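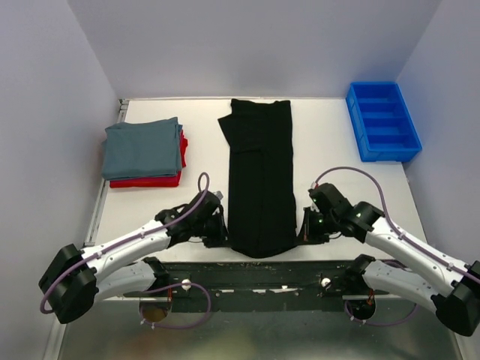

Figure 7.1 A black garment, partly folded, on a white tabletop.

Chapter 7
Energy Management in Electric Racing

7.1 Introduction

In the earlier chapters we studied the battery, the motor and the inverter as separate parts. In this chapter we put them together and ask a question which every racing team must answer before the start: how much energy may the driver use on each lap, and in which places of the lap should it be used?

In a car with a combustion engine this question also exists, but it is less severe. Liquid fuel holds very much energy for its weight, and when the tank becomes lighter the car becomes faster. A battery has the same weight at the finish as at the start. It also becomes warmer during the race, and a warm battery must sometimes be asked to give less. For these reasons the driver of an electric racing car cannot simply press the pedal to the floor until the flag. If he does this, he will lead for some laps and then he will stop.

The student should know the following ideas before reading further: the difference between power and energy (Chapter 2), the internal resistance of a cell (Chapter 3) and the efficiency map of a motor (Chapter 5). If the last of these is not fresh in your mind, please look again at Section 5.4, as we will use it many times.

7.2 Power and energy on one lap

Power tells us how quickly energy is used. Energy tells us how much was used in total. Students mix these two words often, and in racing the mistake is expensive.

Let us take the Westham circuit, which we will use through the whole chapter. It is a street circuit with a lap length of 2,090 meters. It has two long straights, one slow hairpin and a group of medium corners behind the harbor. We suppose that the car uses 1,509 watt-hours of energy on a lap when the driver makes no effort to save. On the same lap the brakes at the rear axle, working through the motor, give back a part of the kinetic energy. In our case this part is 804 watt-hours, measured at the battery terminals.

The net use is therefore

1,509 − 804 = 705 watt-hours per lap.

Please notice that we measure the returned energy at the battery and not at the wheel. Between the wheel and the battery there are losses in the gears, in the motor, in the inverter and in the cables. A student who takes the value at the wheel will get a result which is too optimistic, and the car will not reach the finish.

7.3 Where the energy goes

The energy which leaves the battery is spent in several ways. The largest part on a fast circuit is air drag. The force of the drag grows with the square of the speed, and the power needed to overcome it grows with the third power of the speed. This is the most important fact of the chapter. It means that the last few kilometers per hour at the end of a straight cost very much, and they bring only a small gain in lap time.

The next part is the rolling resistance of the tires. It changes little with the speed, and the driver can do almost nothing about it during the race. After this come the electrical losses. In the battery the loss grows with the square of the current, so one short moment at high power heats the cells more than a longer moment at middle power, even if the same energy was delivered. Finally there are the pumps, the fans and the control electronics. These are small but they never rest — also when the car is standing on the grid, they take their share.

7.4 Lift and coast

The simplest method of saving is called lift and coast. The driver takes the foot from the pedal before the normal braking point and lets the car roll for a short distance. As the car is at its highest speed there, this is the place where drag is largest and where each meter at full power is most expensive.

On the Plirkar simulation model, which comes with the exercises to this book, you can move the lifting point in small steps. Begin with the braking point for the hairpin at Westham and lift earlier each time. You will see that the first steps save much energy for a small loss of time. Later steps save less and cost more. There is a point after which it is better to begin saving in another corner.

Lift and coast has also a tactical side. A car which lifts early is easy to pass at the end of the straight. For this reason the plan made before the race is never followed exactly, and the engineer must be ready to calculate again while the car is running.

7.5 Regeneration and its limits

It would be nice to recover all the braking energy, but there are three limits. The motor has a maximum torque. The battery accepts only a certain charging current, and this current is lower when the cells are cold or nearly full. And the tires of the driven axle can carry only so much braking force before they lock.

The second limit surprises many beginners. In the first laps of a race the battery is almost full, and regeneration may be reduced. The driver then feels a brake pedal which behaves differently from lap to lap. We will come back to this in Section 7.9, where we discuss how the Forsberg controller shares the braking between the motor and the friction brakes.

7.6 Plan of the chapter

Sections 7.7 and 7.8 develop the equations for the optimal speed on a straight. Section 7.9 treats the brake system. In Section 7.10 we apply everything to a second circuit, Jendincombe, where one straight has a length of 1,000 meters and the height of the track changes strongly. The reader who has not much time may leave out Section 7.8 at the first reading — the results are collected in Table 7.3.

Terms used in this chapter

Net energy: the energy taken from the battery minus the energy returned to it, over one lap.
Lifting point: the place on the track where the driver releases the accelerator pedal before braking.
Energy target: the net energy allowed for one lap according to the race plan.
Derating: the automatic reduction of power when a part becomes too warm.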